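Bench notebook, Nerdale workshop
August, second week of the Vitenow trial

Started 9:20. Arm homed on the second try. First try it stopped short of home with a joint limit message that isn't in the manual (the manual lists limit messages 1 to 6, this was an 8). Cleared it from the tablet and it went away. Wrote to Vitenow support, no answer by lunch.

What we're deciding, so I keep it straight: whether to keep the Vitenow kitchen prep package past the trial. It comes as a gripper, a bracket, a cable set and a subscription to their "skills" at 2390 a year. The arm is ours either way. Their sales page says "pour, scoop and portion out of the box." I would like to know which box.

Setup notes. Bracket fits but two of the four screws supplied were too long, so I used ours. The cable to the tool end has more slack than I like. With the wrist turned all the way over, the loop swings out and I can see it catching on something one day. Their drawing shows a clip halfway along. No clip in the kit. Asked for one.

Calibration took 43 minutes against the "under ten" in the quick start. Part of that was me. I had the table height in wrong from last week, when the riser was still under the base. But the routine doesn't tell you which number it's unhappy with, it just goes back to step one. Did step one five times.

Pour test, small cup into the big steel bowl. Target is 300 grams of dry grain in the bowl with nothing on the table. Vasanthi Munshi wanted 400 because that's what Gamage would need per batch, but the cup we have won't take it without heaping, so 300 for now and we argue later.

Dry runs first, gripper only, no cup. Approach to the bowl is slow and comes in low. I'd set the clearance above the rim at 30 mm and I don't believe we're getting that. Measured with a ruler with the arm paused, got 12, moved the ruler and got 9. Either the bowl height in their object library is off or the gripper length is. The library entry says only "mixing bowl, large," with no dimensions you can open and read. Vasanthi thinks it's estimating height from the camera and the shiny inside throws it. Possible. The Emby people had the same complaint about polished trays last year, though with a different vendor.

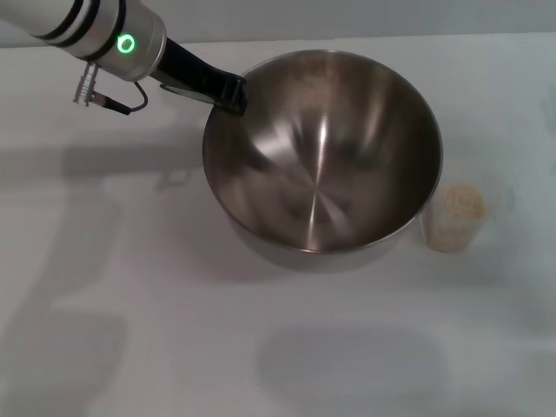
So before anybody runs it with a full cup I want the clearance sorted. Put in a manual offset of 25 mm for now. It accepted the number, but the log afterward still shows the offset as zero, and I can't tell if that's the log or the arm. Ruler again tomorrow.

Other gripe, the "pour" skill has two settings, gentle and normal. No angle, no speed, no stop at weight unless you buy their scale. We have a perfectly good scale. Asked if it can be hooked in and was told it's "on the roadmap." I've heard that one.

To be fair to them: repeat positioning looks decent. Sent it to the same spot over the bench ten times with a pencil mark to check against and it stayed within a millimeter by eye. The gripper feels solid, no play at the fingers. The stop button on the tablet worked each time I hit it, with maybe half a second of lag — I'd still keep a hand on the real one.

To do:
Ruler check on the offset, both sides of the bowl.
Try a dull bowl, same size if the kitchen has one. If the clearance comes right, Vasanthi wins.
Chase the clip and the code 8 message.
Ask what happens to saved routines when the subscription lapses. The contract says "access may be limited" and I want that in plain words before we sign anything.

Stopped 4:45. Arm parked, tablet on charge.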